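The Porch at Prevthorpe

The house was built in 1884 and the porch had been rotting for most of my life. In May I got a quote from Bolent: 4000 for new joists and boards, 200 more to haul the old ones away.

I said I would think about it and went back inside.

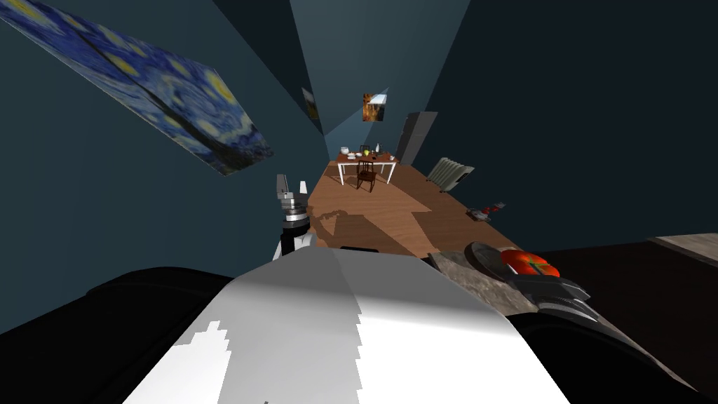 The long room, with the Van Gogh print.

My father had replaced those boards once, the summer I was 44 and not speaking to him. I pulled one up that evening. He had written the date on the underside in pencil, and under it, "Soft here. Watch your step."

I called Bolent and told them to leave me that board.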